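Workshop diary, December 2022

Plastic offcuts and the long shelf
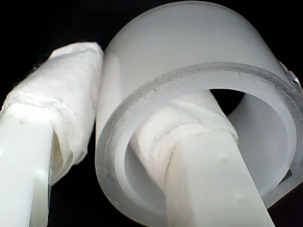 Morning

Started on the tube offcuts, which have been in the bottom crate since July. The frosted white stock is the awkward one. It marks easily, and a mark shows as soon as there is light behind it. The wall is thick enough to stand up to handling but the cut rim picks up every bit of dust in the building. Dark specks on a white edge look like damage until you wipe them, so I wiped first and graded afterwards. Most came clean. The ones that didn't went in the second crate with a strip of tape on the side.

Cleaning method, for my own reference: soft brush, then a barely damp cotton cloth, then left to stand on end. No solvent. Gavin MacBrayne used solvent on a clear piece last year and it crazed along the saw line within a day. He maintains it was the saw. I have the piece in the drawer and still think it was the solvent.

Cut lengths are inconsistent. I had asked Lenihan for 85 mm and the short pieces vary by up to 2 mm, with one end squarer than the other on nearly all of them. Fine for spacers. No good for the lamp collars Trefor Kemeys wants, as the rim will be on view. I shall recut those on the fine blade and dress the edge by hand, 3 passes on wet paper, coarse to fine. The dressed edge goes a little greyer and clearer than the wall. Trefor has seen a sample and likes it.

Afternoon

Shelf. Took everything down, brushed it, put back only what had a label. Tubes now stand on end in the Brirkwood trays, sorted by bore. Sheet offcuts are vertical behind them — they were flat before and the bottom ones had bowed. Tissue between any two faces that touch. Ordinary white tissue, crumpled slightly so that it holds some air; laid flat it does very little. It does shed fibres, which then have to be brushed off the rims, but fibres come off and scratches don't.

Ran out of tissue at the last tray. Rang the Lurnville shop, who have it in packs of 14 sheets at a silly price. Will ask Gus Yazzie whether he still has the roll from his move.

Left over: one tray of black rod, unsorted, and a bag of end caps that fit nothing I own.

Evening

Wrote out the labels again in pencil, as the ink ones had faded. Bore first, then length, then wall. Trefor rang about the collars and would like them slightly shorter. Told him to send a drawing. Fine blade needs cleaning before I start, and the fence is out by a hair at the far end, so that comes first tomorrow.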